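From: Faraji Barasa
To: bimanual list
Date: Friday, May 17, 2024
Subject: Re: Re: Bite and the pillowcase task

Zane Krūmiņa wrote:
> Has anyone got Bite working on bedding yet? We only ever
> tried it on tea towels, and I gave up when the two arms
> kept letting go at different times. Did you keep the
> tension term, or train without it?

Hi Zane, hi all,

We kept it, and I'm so glad we did! For anyone who missed the Durnlow thread, Bite is our name for picking the grip points first and only then letting the policy plan the pull. One arm gets the case, the other gets the pillow, and the tension term punishes either of them for tugging harder than its partner (it's a very small change to the loss, Selorm can send you the lines).
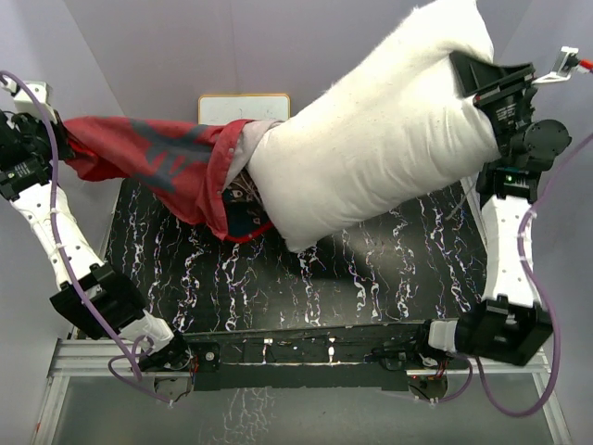 How many demos did it take? We used 35 for the first policy, all done by hand by Selorm and Arūnas, and then another 12 that covered nothing but recoveries.

Those extra ones made far more difference than I'd have guessed. Before them the policy would lose the hem and just carry on pushing, bless it. Now it backs off and has another go, at least when the opening is facing the right way. If the case is twisted over on itself we're still stuck, and I suspect that's a grip point problem and the pull itself is fine.

Training was 2,000 steps on the Zarell machine, by the way, same settings as your tea towels. Ojārs wants to try a run with the tension weight halved, so I'll post the curves once he's had his turn.

Could you send me your grip point labels? Ours are a bit thin on corners.

Cheers,
Faraji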